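Burnotness 积木分拣数据说明(README)

大家好,我是 Toshiko Uchida,这份说明是我写的,所以语气随便了点,请多包涵。Burnotness 是我们双臂分拣任务的数据,内容很朴素:把散在台面上的彩色积木按颜色放进红色料盒。说明里格式的部分不多,大半篇幅都在讲规矩,也就是怎么录、怎么标、什么样的片段不能要。如果你只想读数据,直接翻到"目录和字段"那一节就行;如果你打算往里面添数据,拜托从头看完!

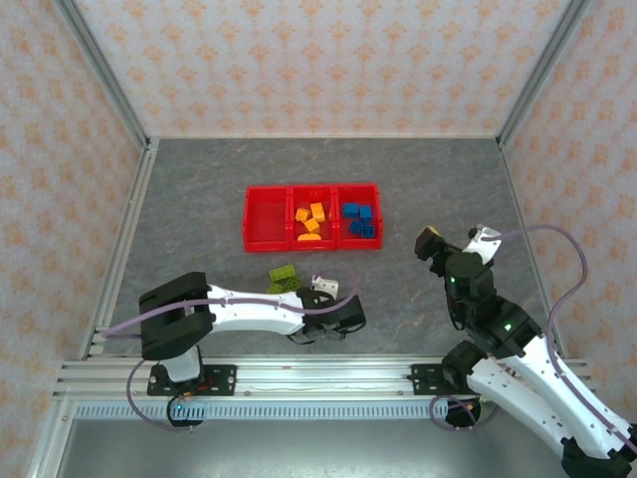
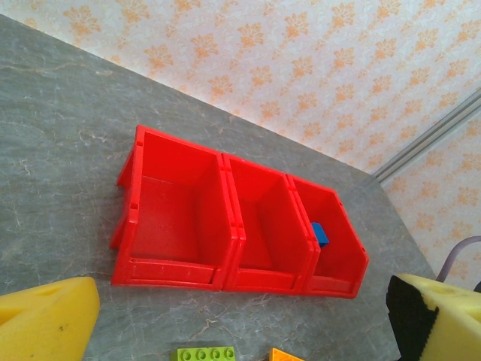 先说为什么规矩这么多。我们最早在 Galtcombe 录的那一批,每个操作员都有自己的习惯,有人喜欢先清左边,有人两只手一起上,有人放歪了会顺手再拨一下,有人就那么放着。单看哪一段都没毛病,混在一起训练就难受了,策略学得犹犹豫豫,手爪悬在半空不知道听谁的。后来我把那一批整个退掉,坐下来写了第一版录制规范,你现在看到的是改过好几轮的样子。

本版更新于 2026年4月16日。

一、数据概况

现在一共 851 段有效演示,由 5 位操作员录制,单段最长 120 秒,超时的一律不收。每段都带 2 条机械臂的关节状态和手爪开合,图像有固定视角的,也有腕部视角的。任务说明文字用中文写,一段一句,比如"把蓝色积木放到右边的格子里"。请注意这里的"左""右"永远以固定视角的画面为准,腕部视角会转,千万别拿它来判断方向(我自己就标错过一整个下午)。

二、录制前的规矩

1. 先看人,再看机器。手、袖子、挂绳、耳机线,统统离开工作区再使能。长头发请扎起来。
2. 急停要每次开工前按一遍,确认能断、能复位。别嫌烦,我见过急停按钮被纸箱挡住的实验室。
3. 理线。手臂走到最远的姿态慢慢转一圈,看线缆有没有绷紧、有没有可能勾到料盒或者手爪。线要留余量,但也别留到能垂进抓取区。
4. 两臂都回到起始位,再摆积木。顺序不要反过来。
5. 料盒的位置允许变,我们就是希望它变。每录完一小组就挪一挪、转一转,范围别超出两只手臂都够得着的地方。
6. 灯光不要中途调。想换灯光就另开一组,在备注里写清楚。

三、录制中的规矩

颜色分格由任务说明决定,同一段里不许改主意。录到一半发现说明写错了,停下来作废,重新开一段。

一块积木同一时刻只归一只手臂管。哪怕另一只离得更近、看着更顺手,也要等前一只松开并退出来。双臂抢同一块积木的片段,就算最后放对了,也请标成 conflict。这条争论得最凶,有同事觉得这样录出来太保守,浪费了双臂的本事。我理解,真的理解,可我更怕两个腕部撞在一起。协作交接会放进另一套数据,代号 Lema,规则单独写。

放下的时候,手爪要降到格子里面再松,不要从上面丢。丢进去当然快,但积木会弹,弹到哪里全看运气,这种动作教给策略没什么好处。没放平、斜靠着格壁的,只要整块都在正确的格子里就算完成,不用补救。叠在一起的积木先拿上面那块,不准用手爪去扫、去推散。

抓空了怎么办?允许再试一次,保留在片段里,标 retry。连着两次抓空就结束这一段。重试的数据很有价值,请不要偷偷剪掉!我收过一批干净得不像话的演示,一问才知道失误全被剪了,时间戳断得七零八落,最后一段都没用上。

积木掉到台面外面,先停机,等手臂完全静止并断开使能,再伸手去捡。没有例外,赶时间也没有例外。

四、标注

每段由一个人标,另一个人复核,录制者不能复核自己的片段。结果字段只有下面几种:

success:说明里要求的积木都在正确的格子里,手臂已退开。
partial:放对了一部分,没有放错的。
wrong_bin:至少有一块进了不该进的格子。
conflict:双臂同时争抢同一块,或者连杆、腕部有接触。
aborted:人为中止,原因写在备注里。

一段里有多个问题时,按 conflict、wrong_bin、aborted、partial 的先后取最靠前的那个。retry 是附加标记,可以和任何结果同时出现。

拿不准颜色的时候别硬猜。黄和橙在某些光线下确实很难分,腕部相机离得近又容易过曝,请回到固定视角再看一眼,还是分不清就写 color_unsure,交给我。

五、目录和字段

episodes/ 下面一段一个文件夹,编号连续,作废的编号不回收。
meta.json 里有操作员代号、任务说明、结果、附加标记、备注。
state.csv 是关节和手爪,左臂在前,右臂在后。
views/ 里放各个视角的图像,文件名就是时间戳。
splits/ 是训练和测试的划分。测试集按操作员分,请不要自己重新打乱,不然同一个人的手法会两边都有,分数好看但没意义。

时间戳统一用采集主机的时钟。相机和关节数据之间会有一点点错位,读取脚本默认取最近的一帧,如果你的方法对同步很敏感,把插值打开。

六、适合做什么,不适合做什么

拿来做模仿学习、按语言指令分拣、失败检测都挺合适。我不建议拿它证明你的系统"安全"。这里的规矩是给录数据的人用的操作习惯,不能顶替正式的风险评估,你那边的机器、围栏、速度、负载都不一样,该做的评估还得自己做。另外,背景和台面的变化很有限,策略换个房间会不会傻掉,请自己测过再下结论。

七、已知问题

早期片段里有一部分没写灯光备注,补不回来了,字段留空。左臂手爪的开合读数在某几组里偏小,读取脚本已经做了校正,原始值保留在 raw 列。备注里偶尔有错别字,大多是我的,看得懂我就不改了。

八、贡献和反馈

想加数据的话,请先录一小组发给 Demmont 的审核邮箱,通过了再大批录,省得白忙一场。发现标注错误请写明片段编号和时间戳,只写"有一段不对"我是真的找不到。下一次集中修订放在十月,涉及录制规则的改动都会等到那时候一起进,平时只修标注和脚本。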